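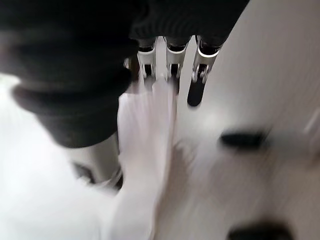
The knitting course in Grendum has now finished its first part, and we are thankful to the Cairns fund for the support. We had 12 places and all of them were taken. Most learners can cast on, knit and purl without help, but edges are still difficult for them. A dark ribbed band, like the one near the top of the photo, is hard to follow by eye, so beginners work first in light wool and change to black only in the second part.

Home Projects Reports Contact

From the grant we have spent £581 on yarn, needles and the rent of the room at Koner House. There remains £140, which we would like to keep for the evening group. Ross Moncrieff has agreed to teach it for 4 more weeks. The order of circular needles from Dasetti came late and two lessons had to be moved; I should have informed you of this earlier.

The learners will show their work in August. We will send you the date when the hall has confirmed it.

This site uses cookies. Accept Settings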